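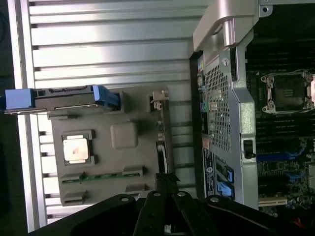
Robot keeps missing the CPU pickup from the parts tray. Fix the tray or fix the code?

Asked in: Student Robotics > Arms and Grippers
Tags: wrist camera, pick and place, disassembly, school club

Our club is doing the computer teardown and rebuild task for the Brotau challenge in August. The workstation is a Dell with the side off, and next to it on the ribbed aluminum bed we have a gray molded tray with pockets. The processor sits in a square cutout in the tray. The arm has to pick it up, carry it over to the empty socket on the motherboard and set it down. We are using a two-finger gripper with black fingers and a wrist camera.

The carry and the place are fine when we hand it the chip. The pick is the problem. Out of 15 tries we got four good ones. On the others the fingers come down on the plastic border, or they close above the chip and come up with nothing. We find the chip by looking for the brightest square in the camera view, then take the center of that and go there.

Things we already tried:
- slowing the approach to half speed
- new calibration with the printed board, twice
- turning off the overhead light on that side of the room (helped a little, then it got worse in the afternoon)

We run the Nerora control package, last year's version. Half the team wants to print a new tray and the other half wants to rewrite the vision part. We only have time for one. Which would you do?

3 answers, sorted by votes

Answer 1 (accepted) - 16 votes

Fix the code, and it is a smaller job than a rewrite.

Brightest square is a bad target on that setup. Your heat spreader is silver and so is the bed it's next to, and so is most of the chassis. When the light moves, the brightest region grows or slides toward a rib and your center moves with it. That fits with what you said about the afternoon.

Use the tray as your reference. It is gray, it has a known shape, and the cutout is always in the same spot on it. What I would do:

1. Park the arm at one fixed viewing pose above the tray every time. Don't detect while moving.
2. Find the tray outline. It's rectangular with rounded corners, so fit the straight edges and ignore the corners. Watch the top edge, you have a drive carrier with blue handles lying across it and it will break up the line. Move the carrier somewhere else for now, or use the other edges.
3. Measure the offset from the tray to the center of the cutout once, with calipers, and put it in your config file.
4. Use the camera only for a small correction after that. If the correction comes out bigger than a couple of millimeters, stop and look again.

Lock the exposure too. Nerora leaves it on auto unless you change it. I set mine to 400 and left it there, but your units may be different depending on the camera.

For the empty grabs, that is height and not vision. Touch off on the flat part of the tray at the start of each run and work from that number. The ribs on the bed are a poor place to touch off because you can land on a bar or in a groove.

Also clean the chip. There's a reddish-brown smudge in the middle of the lid, and if you ever go to a suction cup you want that spot clean.

Comments on this answer:

> We moved the carrier and locked exposure, 14 out of 15 now. Still on the old height method, doing that next. Thank you.

> Check the rotation as well as the position. A chip can be picked perfectly and still be a quarter turn off for the socket. Mark the corner in your config.

Answer 2 - 5 votes

I would do the tray. Our team did the Rocha regional with a tray where the cutouts were cut wider on two sides so the fingers had room to go down next to the part. We had the same trouble of landing on the border before that. It took one evening to draw and one night to print, and no code changed.

If you do print one, pick a dull color that isn't close to your bed. And leave some space around the chip. Yours has that raised square bump just to the right of it, so check that your finger clears the bump when the gripper is open all the way. You could turn the gripper 90 degrees and come in from the other two sides, which costs nothing to try.

Read the rules first. Some events make you use the tray they hand out.

Answer 3 - 0 votes

Distgate sells a suction kit that bolts on in place of the fingers. We got one and never went back. Not sure if it fits your arm.

Comment on this answer:

> Not legal for the student class, the end effector has to be the one you registered with.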